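Progress report to Niren, March 20, 2026
Roveck stacking nail tech case, second development period
Prepared by Kerubo Kaijage 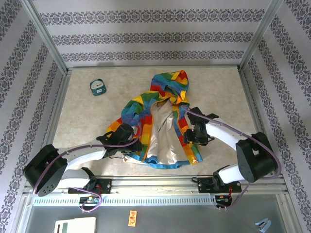 First of all, thank you for your patience over the winter. I know the last report was shorter than you would have liked, and I'm glad to have a good deal more to tell you this time.

The latch between the tray section and the rolling base was our biggest worry, and Irfan Sutanto has now redrawn it twice. The old one pinched fingers and popped open on curbs (Fitriani Lumbantobing lost a whole drawer of gel polish that way, poor thing, right outside the Funley salon). The new one closes with one hand and has stayed shut through 1208 curb drops on the test ramp. We stopped there when a wheel bracket cracked, so the bracket is being made thicker and we'll start the count over.

We lent sample cases to seven working nail techs and have had three back with notes. They like the deep drawer for lamps very much! They do not like the handle, which is too short for anyone tall, and one of them found the dividers slid around when the case was tipped on its side. Arif Latuheru is trying a ribbed liner to hold them.

Santoso has quoted us for the first run of 1512 shells. The price is a little higher than we planned, mostly on account of the corner pieces, and Sutrisno Mangundap is going back to them about it. I would rather wait for his answer before I ask you to move any money between budget lines.

Still to do before May: the longer handle, the new bracket, the remaining notes from the techs, and a decision on colors, where we are all being very stubborn. You are welcome to come by and roll one around the parking lot whenever it suits you.

With warm thanks,
Kerubo

3 comments | 7 shares
© Roveck | Contact us | Back to top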